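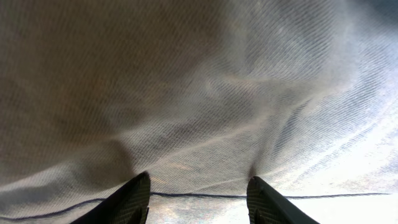 *Cloth right over the fingers. Twill, with a dark line running across - a seam or a hem, I think.*

Tuesday, late, tea going cold

Well, it was laundry day again, and I've got a lot to get down before I forget it, mostly about the rules. I've become a rules person. If you'd told me back in the spring that I'd spend an evening arguing with myself over the wording of a sheet pinned to a door I'd have laughed, but there we are.

The Birkthorpe sheet is now on its seventh version. It began as a few lines I copied out of my own notebook when I first moved into the workshop, and it's grown the way these things do, a line here and a line there whenever something annoyed me enough. Version six was far too long. I'd got as far as writing sub-points (sub-points! for folding shirts!) and I noticed last week that I was skipping the second page completely and going from memory. A rule I skip myself has no business being on the door. So I sat down on Sunday and cut it to one side of paper, and today was the first proper go with it.

The bit I'm most pleased with is the touch rule. The old wording was "grip gently", which I wrote, and which is useless. Gently compared with what? Now it says to close slowly, stop at first contact, look at the wrist view, and only then carry on. Four little steps, and I made myself say them out loud all morning like someone learning to drive. It feels daft for the first ten minutes and then it stops feeling daft, and by eleven I'd have missed it if I'd left it out.

The looking is what matters. From where I sit with the controls I get a perfectly decent side view of the arm and I always believe I know what the fingers are doing. Then I look at the wrist view and it's a different world in there, all folds and shadow and glare. When there's cloth hanging over the fingers the light comes through it on one side and it goes nearly white, and I can't tell a crease from nothing at all. The other side's so dull it might be a different piece of fabric. I've written in the margin "if one side is blown out, don't trust it, move the lamp or wait". That's going into version eight, I'm fairly sure, though I did promise myself no new lines for a month.

Seams are the other thing I keep going back and forth on. The Lūse notes (I've been working from their handling notes for soft goods, which are short and sensible and very nicely laid out) say to treat any seam as a landmark first and a handle second. I like that a lot. I used to go straight for them because they're thicker and they feel like something to hold, but then I'd be putting all the pull on one line of thread. So my version says: find the seam, say where it is, and take the hold on plain cloth beside it unless there's a good reason not to. I've left "good reason" vague on purpose. I know, I know - I just complained about "gently". I'll come back to it.

Stopped for a sandwich, then on to shirts.

Prints are a pain and I'm glad I finally gave them a line of their own. A shiny print throws the light straight back and all I get is smears of gold with the lettering washed out, so if I'm relying on the print to tell me which way up the shirt is, I'm guessing. The new rule is to go by the edges and seams and leave the print out of it. There's a care side to it as well. I don't want textured fingertips dragging over somebody's lettering, so no closing on a printed area, full stop, and no sliding over it either. If the only way in is across the print then lift off, go round and start again from the other side. It costs time. I've decided I don't mind.
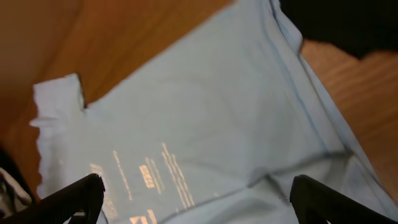 *Pale blue T-shirt on the wood, gold print between the fingers. Couldn't read a word of it.*

The rule I find hardest to keep is "one garment, clear edges". It's supposed to mean that before I begin I can point at every edge of the thing I'm about to handle and say what it is. Look at that blue one though! There's a white bit on the left that could be a sleeve folded back or could be another cloth altogether, and something black up in the top corner lying over the shirt. By the letter of my own sheet that's a no. You don't start, you sort it out first. And I do believe in that, I'm the one who underlined it, but my hand was on the controls and I could feel myself thinking oh go on, it's only a T-shirt. That's exactly the feeling the rule is for, I suppose. I've added a box to tick next to it so I have to put the controls down and pick up a pen.

Hands, too. Nothing of mine goes on the table while the arm's live, even if it's been still for ages, even if it's only to flick a cuff straight. The Rerkodano checklist has that as its top line in capitals and I've copied the capitals. My sheet used to have it fourth, below a line about lint, which tells you everything about how I wrote the early ones.

I still need to decide what to do about pausing. At the moment I pause when I feel like it, and then my notes say "paused" and I can't remember if it was for a tangle or for a biscuit. Jarkero's form has two separate columns, one for stops to do with the work and one for everything else, and I think I'll pinch that. Must rule up some new pages tomorrow, and get a softer pencil, and ring about the lamp bracket.

Bed now. My shoulders are killing me.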